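4.2 The Drinton inventories and the question of royal purchase

The claim that the Crown paid for the refurnishing of Calulside rests on less than is usually supposed. Olszewski, in the fullest account so far, treats the two surviving inventories of Drinton, the neighboring estate, as a single record and reads the second as a corrected copy of the first. On that reading, the hangings and bed linen missing from the second list were bought by an agent of the royal household and carried across the valley before the visit. Later writers have repeated the story with growing confidence. Hutapea calls it settled. We do not think it is.

The first difficulty is the handwriting. Coşkun has shown that the lists were written by different clerks, and the paper of the second carries a watermark not found anywhere else in the Drinton papers. A clerk correcting an earlier list would be expected to keep its order of rooms. The second begins in the laundry, moves to the upper bedrooms, and leaves out the library altogether. It looks to us like a working list made for some narrower purpose, perhaps a dispute over wages or breakages. A missing item in such a list tells us very little.

The second difficulty is money. The sum of 2000 pounds quoted by Olszewski appears only in a family memoir written two generations after the visit. The estate ledger for January, when payment should have arrived, shows nothing close to it. Rahman suggests that the money passed through a private account and was never entered. That is possible, but an argument that depends on a lost account cannot also be offered as proof that the account existed.

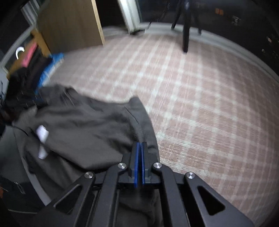
Figure 10. Gripper with blue finger pads over a dark gray garment on carpet.

Supporters of the purchase theory have turned more recently to the letters of the housekeeper at Calulside. There are 38 of them, mostly short and mostly concerned with coal, chimneys, and the behavior of the younger maids. Liew draws attention to one in which she complains that "the new things are come and are not to my liking." This has been taken to mean the Drinton hangings. The same letter mentions a delivery of kitchenware two lines earlier, and the plainer reading is that she disliked the pans.

It is also worth asking who gained from the story. The memoir was printed when the house was being offered to summer tenants, and a link with the Queen would have done the rent no harm. Guidebooks picked it up soon after. By the time the first scholarly notice appeared, the tale had been in print for 60 years, and its author cited a guidebook.

None of this rules out a purchase of some kind. Royal visits did prompt hurried spending, and households did borrow from one another. What the evidence supports is more modest: two lists of different dates and aims, a ledger that is silent, and a housekeeper in a bad temper. Until the watermark on the second inventory is matched, we see no grounds for moving a single curtain from Drinton to Calulside. The dating of that paper is taken up in Section 4.3.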